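Spent my afternoon on next year's equipment budget for the arm bench. I have a spreadsheet with 72 rows and the emotional resilience of a wet paper bag. A thread.

1/ The arm is the easy part. Everyone upstairs understands the arm. It has a price, the price is alarming, they sign. What they don't sign for is row 41, "gripper pads, spare, orange."

2/ Pads wear out. I know this because last year I budgeted for two sets and by April we were rotating the least bad ones like bald tires.

3/ Got three quotes for replacement grippers. Burkodden came in cheapest and left out the mounting plates. Andbridge included the plates and a training day I can't remove from the quote. Papadopoulos sent me a very nice calendar.

4/ Asked Andbridge if I could swap the training day for cable. They said they'd escalate it. That was in April too. I assume it is still going up.

5/ Cable, by the way. Put in double what you measured. Then find whoever is going to route it and ask them, and double it again.

6/ Lead times: Burkodden says 56 days. Last time they said 56 days it was 72, and the box had someone else's order in it. I now write 72 in the plan and look like a pessimist until the box comes.

7/ Teodora Kos (runs our purchasing, has seen things) taught me to split the sheet into stuff that stops work if it breaks and stuff that only annoys people. Office chairs went into the second group. I've been sitting in one all day and would like to appeal.

8/ The props line is the one that gets questions. "Why is there a toy kitchen on a capital request?" It's not on the capital request, Greg from the finance meeting, it's under consumables, where it has lived peacefully for two years.

9/ Full props line for the year: 282 dollars. Plates, blocks, pretend vegetables, one whole sink and stove. I had to write a longer justification for that than for the arm. 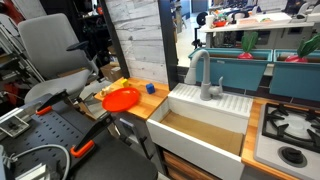 10/ So the plan is to ask for a second kitchen in the same request. If the first one cracks in the middle of a project, we lose weeks matching it, and toy makers discontinue things with no warning and no shame.

11/ Also asking for the Poline service plan this time. I skipped it last year to save money – and then paid for one visit at the rate they keep for people who skip the service plan.

12/ Contingency: I put 10 percent. Teodora crossed it out and wrote 15. I've learned not to ask what she knows.

13/ Things I forgot until today and have now added: hex keys (they leave, I don't know where they go), labels, a second e-stop, shipping. Shipping! Every single year.

14/ The meeting is at 9 in the morning and I have 60 minutes, of which I expect to spend 50 on the radishes.

15/ If anyone has gotten Burkodden to put mounting plates on the first quote, please tell me what words you used. Replies are open.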